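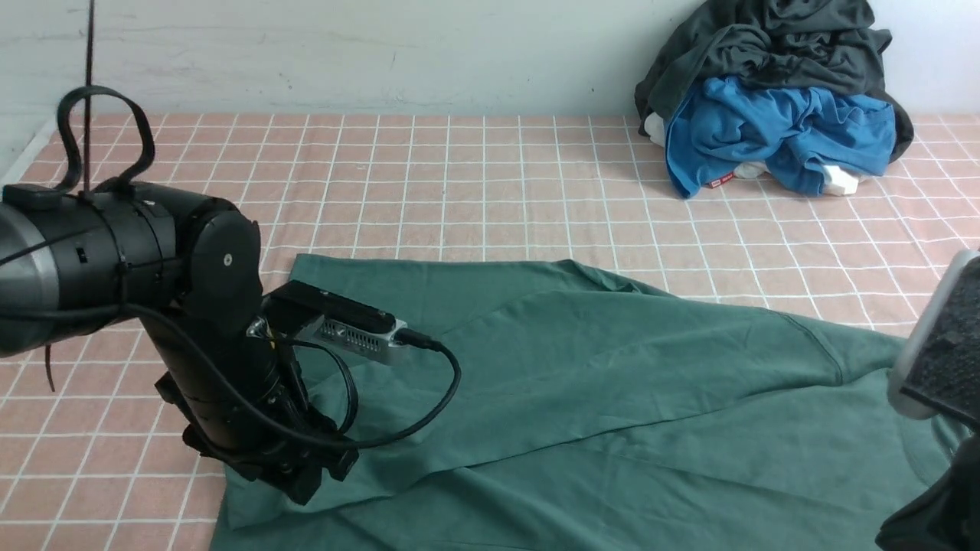 Figure 3. Green garment spread on the tiled surface, with creases still in the cloth and a seam running across the right part.

4.2 Garments and Surface

The folding trials used everyday knit tops bought second-hand in Ostville. We chose used clothing on purpose. New shirts come out of the package with sharp factory creases, and those creases guide a fold in a way that clothes from a drawer do not. Each garment was washed before it entered the set, dried flat, and stored in a crate without being folded. No fabric softener was used. The wash powder was Okatex, the same for all items, at the dose printed for a half load.

Green tops make up a large share of the set. They were picked for their mid-range color, which stands apart from the pink tone of the tiled pattern and from the pale wall. White shirts were tried in March and dropped after two sessions. Their hems were hard to tell apart from the grid lines when we went back over the recordings, and the people marking the hem positions disagreed too often for the marks to be of use. Black shirts had a different problem, in that the inner fold lines could hardly be seen at all.

All garments were laid on a surface with a square tile pattern. The pattern gives a rough check on how straight a side lies, but we did not use it to measure distances. Lengths were taken with a tape on the garment itself, once before the first fold and once after the last one. The garment was laid out again between trials by a person who had not seen the score of the trial before.

Starting layouts were of three types. In the first, the top was spread flat and smoothed by hand. In the second, it was spread but left uneven, with the creases it happened to have. In the third, it was dropped from a height of 300 mm and left as it fell. The results in this section are for the first two types. The dropped layouts are treated in Section 5, where the first task is to find an edge at all.

4.3 The Long Fold

A knit top can be folded in many ways, and the households we asked did not agree on one. Gerrit Bosman collected the folding habits used for this section in short home visits, and the most common way began with a fold along the length of the body. The side is lifted at two points, carried over, and laid down so that the sleeve ends up on top of the back panel. We call this the long fold. It sets the width of the finished packet, and any slant in it is carried into every later fold.

The cloth between two lifted points does not stay straight. It hangs in a shallow curve, and the depth of the curve depends on the spacing of the points and on the weight of the knit. A thin jersey sags less than a heavy one at the same spacing but is more likely to double under when it is laid down. If the points are too close together, the ends beyond them trail and crumple. If they are pulled too far apart, the hem stretches and springs back once it is let go — this leaves a row of small puckers that has to be smoothed out before the next fold.
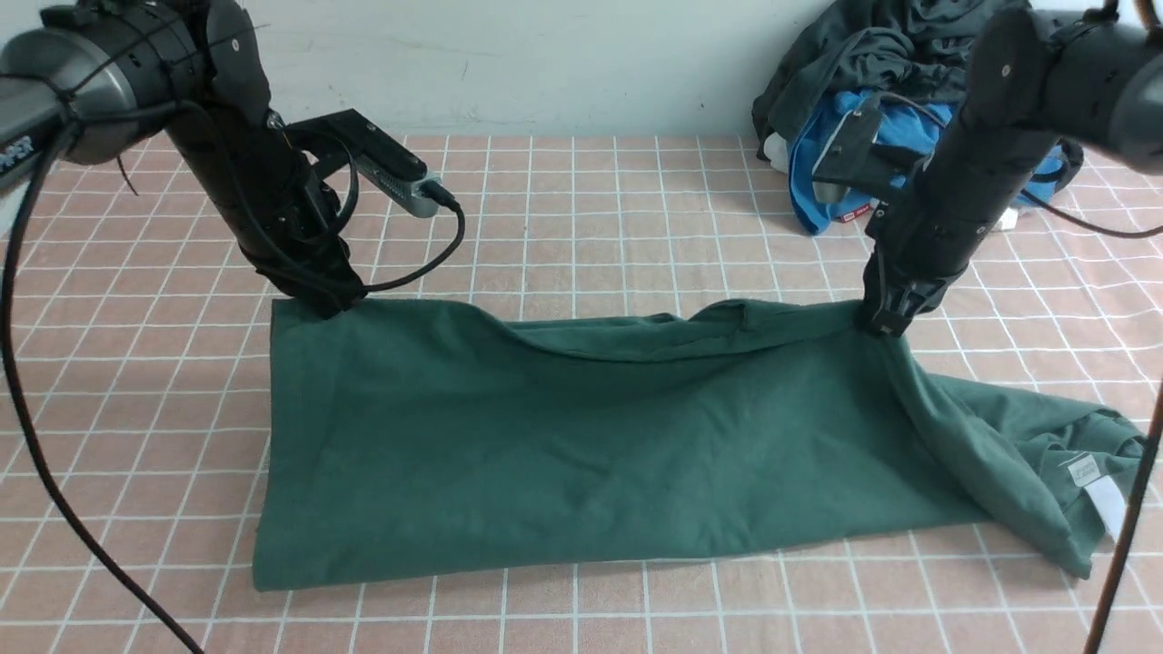
Figure 4. Dark green fabric held at two points along the top. The cloth sags between them, and on the right it turns over on itself in a long diagonal fold. Two tags lie on the crumpled part beyond the fold.

A diagonal fold near one end was the most frequent fault in the uneven layouts. We scored it as a fault only if it was still present when the cloth had been laid down and released. A diagonal that appears while the cloth is held may open out again under its own weight, and several did. For this reason the scores were given on the resting garment only, and the held stages were kept for the discussion.

Tags deserve a note. Most studies of clothes folding cut them off or do not mention them. We left them in place. A stiff tag changes how the cloth beside it bends, and on light tops it can hold a small tent open in the finished packet. It is also a useful landmark. When a garment is heavily crumpled, a pale tag is often the first part that a person can name with confidence, and the other edges can be worked out from there.

Printed areas act in a similar way. The ink layer on a chest print is stiffer than the knit around it, so a fold line tends to move to the border of the print. With a round print, the fold may settle well to one side of the line that was intended. Two rules for dealing with this came up in the home visits. Some people fold so that the print stays whole on the front of the packet, as shops such as Kramer do on their shelves. Others pay no attention to it and fold by the side seams.
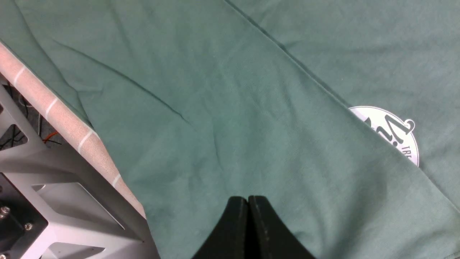 We followed the second rule and let the upper layer fall across the print where the seams called for it. Fold lines were scored as straight or slanted by eye, by two people working apart, and differences were settled by going over the recording together. Slant was judged against the side seam and never against the print, which is seldom centered on used clothing. On some tops in the set the side seams had twisted toward the front from years of washing, and for these the line from armpit to hem was used in place of the seam.

The shadow along a fold was a better guide to its quality than the outline of the garment. A narrow, even shadow goes with layers that lie close together. A shadow that widens along its length points to cloth bunched between the layers, even where the outer edge looks neat. Both scorers came to use this cue without being told to, and it was written into the scoring sheet from the second round on.

Soft ripples on the top layer were not counted as faults. They were common in the softer knits and had little effect on the height of the finished packet, which was checked under a flat board from a Vendo shelf unit. Creases that crossed a fold line were counted, as these stayed in the cloth and showed when the garment was opened again.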